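4.2 Scoring in the simulated kitchen task

The student teams in the September course at Crenshaw reported high success rates, and we were slow to accept them. Each team ran its policy for 500 simulated trials in the Ferkari kitchen (Figure 3), then reported one number. The best of the eight teams claimed 246 more successes than the baseline script. We doubt that figure means what the team took it to mean. The scoring rule checked only the final position of the target object, so a spoon knocked to the right spot by a stray finger counted the same as one that was picked up and placed.

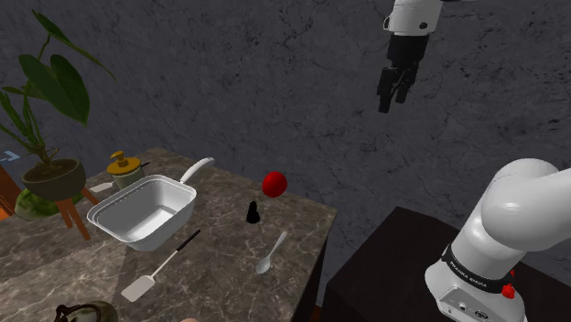 Figure 3. Simulated counter with the Franka Emika arm at right, gripper empty. Kitchen items include a spoon, a spatula and an empty pan.

A second problem is clutter. Teams were told that the extra objects made the task harder, but their positions were drawn from a narrow range, and a policy could do well by learning the layout. Lernow, the one team that widened the range on its own, saw its score drop by about half. Its report, dated 12/03/2018, is also the only one that lists failed grasps. We therefore treat the other scores as upper bounds and do not rank the teams in Section 5.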